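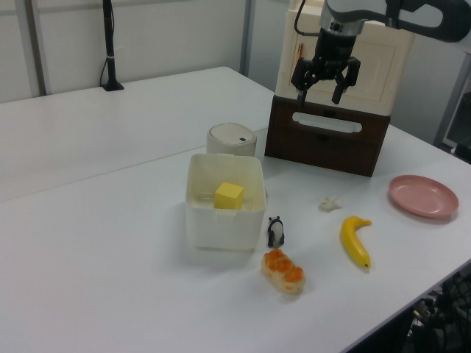
4. Equipment Planning and Cost Model

4.1 Scope of the budget

The preceding section set the task requirements. This section covers what has to be bought to meet them, in what order, and how the purchase was split between funding periods. The unit of planning is the cell, defined as one arm, one two-finger gripper, one table, its cameras, and the set of small objects the arm handles. Staff time is treated separately in Section 6. Floor space is treated as fixed, as both sites, Betside and Nallbridge, had rooms assigned before the equipment budget was opened.

Most published estimates for cells of this kind stop at the price of the arm. In our records the arm is the largest single line, but the smaller lines are harder to predict and account for most of the revisions. We therefore keep four cost groups: arm and controller, end effector, fixed sensing, and consumables. The last group includes bins, trays, foam pieces, toy food, and any other object that is dropped, squeezed, or lost in normal use.

4.2 End effector and wear parts

A parallel gripper was selected over a suction tool for both sites. Suction has a lower purchase price but adds a pump, a hose, and a service contract, and it performs poorly on porous or crumpled items. With a parallel gripper the recurring cost is confined to the fingers. The Bezerra bid priced a finger set as a separate item, while the Prisska bid included one spare set with each gripper and charged more for the base unit. Over a two-year period the difference between the bids was small enough that delivery time decided the order.

Finger wear is planned from cycle counts. A cycle is one pick, one transfer, and one release. The planning figure is up to 400 cycles per working shift. Releases over an open bin are counted the same way as placements on a flat plate, although the two load the fingers differently when the tool touches a rim.
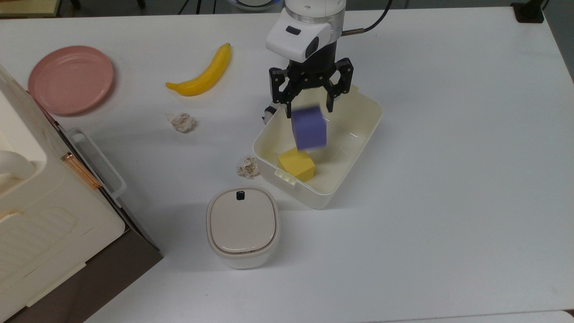

The cost of such contact is carried in the wear line and is not charged to the arm. Operators enter each contact in the cell log, and the log is read at the end of the month when spare parts are ordered. A total of 61 entries was used to set the initial stock level. Sites that expect to work mainly with rigid containers should budget for a larger stock than ours, given that a rigid wall gives less under the finger than a thin one.

4.3 Object sets

Object sets are cheap per item and expensive to manage. The full inventory for both sites is 246 items, bought through ordinary retail channels. Three rules were applied. First, every item must be available again from the same seller for the length of the project. Second, at least part of the set must deform, so that grasp settings tuned on blocks are tested on soft material. Third, containers are bought in pairs, one in use and one on the shelf.

The first rule failed most often. Small storage boxes in particular were restyled or dropped by sellers, and a new lid or handle shape meant that earlier trials could not be repeated exactly. We recommend buying all storage pieces in a single order in the first quarter, even where this moves money away from sensing.

4.4 Fixed sensing

Each cell has views from both fixed and moving positions. Fixed cameras need a stiff mount and a clear line to the work area, and the mount cost more than expected at Nallbridge, where the partition could not carry a load. Floor stands were bought instead. Cable runs, power strips, and strain relief were first entered under general supplies and later moved into the sensing group, where they can be tracked per cell.
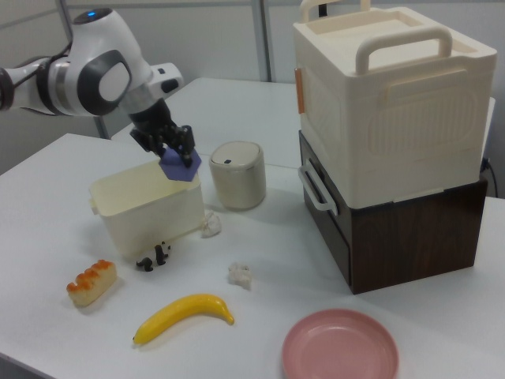
Figure 2. Block transfer to an open bin.

Prisska, in its written response to the draft budget, objected to this grouping. Its position was that cabling on the arm side belongs with the arm and controller, that moving it hides part of the integration cost, and that a buyer comparing bids on the arm line alone would be misled. The response also asked that strain relief be replaced on a fixed schedule.

We accepted the first point in part. Cabling between the wrist and the controller is now booked to the arm group, and all other cabling stays with sensing. The request for a fixed schedule was not adopted. Inspection at the monthly log review costs less and uses staff who are already at the cell. The revised totals were approved in June and are the ones used in the comparison in Section 5.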